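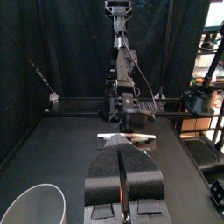 **Filed under: Home & Garden**

5/23/20

I planted the tomatoes this morning, two weeks later than I wanted. We had a cold stretch after the first warm days and I lost a tray of peppers to it, so I kept everything else on the porch until the nights settled down.

The bed runs along the south side of the garage. When we bought the house it was gravel over landscape fabric, and it took me most of last October to clear it. I kept the gravel. Some of it went under the rain barrel and the rest is still in a pile behind the shed, which my wife would like me to deal with.

The soil under the fabric was gray clay. I had it delivered on paper as "amended topsoil" in my head, but what I really did was dig in leaves and old straw and leave it alone over the winter. It's better now. A shovel goes in without me standing on it, and there are worms.

I put in three kinds of tomato. Most are a plain red slicer that did well for us last summer. There's a short row of paste tomatoes for sauce, and at the end two cherry plants, which is plenty for one household. I bury the stems deep, up to the first good set of leaves, and water each hole before the plant goes in. I skipped fertilizer this time. Last year I overdid it and got huge plants with hardly any fruit until late in the season.

For support I'm done with the cone-shaped wire cages. They fell over in the first big storm and I spent August propping them up with broom handles. This year I drove metal posts at each end of the row and I'll weave twine between them as the plants grow. Lihua Meng down the street has done hers that way for years and she gave me the rest of a roll of twine, almost 200 feet. I owe her some sauce.

The water bill is the other thing I want to keep an eye on. The rain barrel holds 66 gallons and it fills fast in a decent rain, but it was dry for most of July last year. I've laid a soaker hose along the bed for when that happens again, and I'll run it early in the morning every few days. The mulch goes on next week once the ground has warmed up a bit more. I have straw for that already.

Still to do: thin the carrots, move the mint into a pot before it gets into everything, and find out what is eating the beans. The holes are small and round and I only see them on the lower leaves. I went out with a flashlight last night and found one slug, so maybe it's slugs, but it seemed like a lot of damage for one.

The peas are up to my waist and flowering. We should be picking in a couple of weeks if it doesn't turn hot.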